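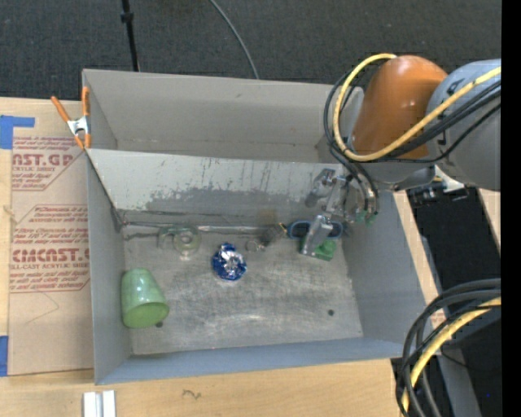
Karakaya Clorlow Picking Cell
Bench cell for mixed-item bin picking

Overview | Rules for use | Bin and bench | Gripper | Cables and hoses | Spares | Ordering

The Clorlow is a bench-mounted picking cell for teaching, trials and small-batch sorting. It is supplied as an arm, a two-finger linkage gripper, a divided picking bin and a control box. It is meant for mixed household and workshop items: cups, mugs, wrapped goods, small tools and parts up to the payload of the gripper fitted.

This page covers what is in the box and the working rules that go with it. The rules are written for the people who run the cell day to day. They do not replace the risk assessment, which has to be done by the buyer for the room where the cell will stand. We can't do it for you from a drawing.

Rules for use

These rules apply to every Clorlow we ship. A printed copy is in the lid of the control box. Please put it on the wall by the bench.

One named person is in charge of the cell during a shift. Their name goes on the board. If they leave the room, the cell is stopped or handed over in words, and the name is changed.

Hands stay out of the bin while the arm is enabled. Pausing the program is not enough. Press stop, wait for the lamp on the control box to go out, then reach in.

Reset is done from outside the marked area, by the person who reached in. No one else presses it for them.

Run at the reduced speed setting for the first 80 picks after any change of item set, gripper finger or bin position. Note any dropped or missed pick in the log. After 80 picks without a contact stop, normal speed may be used.

If the arm touches the bin wall or the partition hard enough to trip a contact stop, look at the fingers before restarting. Check that both still close flat. Three contact stops in a shift means the cell is taken out of use until the bin position has been taught again.

Glass and ceramic items may be picked, but only at reduced speed and only with the bench cleared of anything that would have to be cleaned if they broke. A cracked mug is taken out by hand with gloves, with the cell stopped. Don't let the arm try it.

Shiny and see-through items (clear glass, foil, polished lids) are harder for the vision system than matt ones. Teach them one at a time before mixing them with others. Expect more missed picks, and do not raise the grip force to make up for it.

Blades, needles, aerosols, loose batteries and open liquids do not go in the bin.

Bin and bench

The picking bin has a sloping partition running lengthwise. Items go in the larger front section. Keep the rear section empty during a run. It is there so that a rejected item can be set down on the operator's instruction, and so that the slope returns anything that rolls back.

The bin has no fixings of its own. Clamp it. A spring clamp at a corner of the partition is enough for light items, and we use one ourselves on the demonstration bench. For anything over half the rated payload, use the screw clamps in the Cleminel kit.

The bench must be level and stiff. Wood is fine. If a protective sheet is laid under the bin it should be flat and taped down, with no loose edge on the arm side. A lifted edge moves the bin a few millimetres and every taught position goes with it.

The floor and partition will mark with use. Scratches, scuffs and worn patches are normal and do not affect the warranty. They can affect the camera, so take a fresh background picture whenever the look of the bin has changed, and at least once a month. Clean with a damp cloth only. Polish adds glare.

Lighting should be fixed. If the bench is near a window, fit a blind. The metal floor throws back strong highlights and these move through the day.

Gripper

The standard gripper has two fingers on angular linkages. Fingers are held by 4 screws each and should be changed as a pair. Use the torque key supplied.

Before each shift, with the cell stopped:

Open and close the gripper by hand from the service screen.
Look for play in the linkage pins.
Check that the hose fittings are pushed fully home.
Wipe the finger faces.
Write it in the log.

Pinch points are at the linkage and between the fingers. Keep long sleeves and lanyards away, also when the gripper is being moved from the service screen.

Cables and hoses

The cables run outside the arm on this model. This makes them easy to inspect and change, and it means they need more care than cables inside the arm would.

Leave enough slack at the wrist for the full turn, and no more. Loops should be clear of the linkage in every taught position. Move the arm slowly through the whole program once after any re-routing, with someone watching the loops and a hand on the stop button.

Cable ties go on loosely. Replace any cable with a split or flattened jacket. Tape is not a repair.

No cable may lie over the front wall of the bin while the cell is running.

Training and sign-off

Each cell comes with a half-day of training at your site, given by Nesrin Karakaya or İlker Gökçe. It covers stopping and handing over, teaching positions, the daily check and the log. Up to 3 people can attend. We ask for a practical sign-off at the end and will come back once, free of charge, if someone does not pass.

Refresher training is held at our workshop every March.

Spares

Finger pair, standard
Finger pair, long
Hose and fitting set
Cable set, wrist to control box
Bin with partition
Partition only
Cleminel clamp kit
Plustico practice set (cups, blocks and wrapped shapes for teaching)
Log book, pack of 4

Ordering

Prices are on request, as the gripper and camera are matched to the items you plan to pick. Please send photos of the items, the weight of the heaviest, and the size of your bench. Delivery includes unpacking and setting up on a ground floor. For upper floors, tell us the width of the lift door.

Questions about the rules on this page should go to İlker Gökçe through the contact form. Please give the serial number from the plate on the control box.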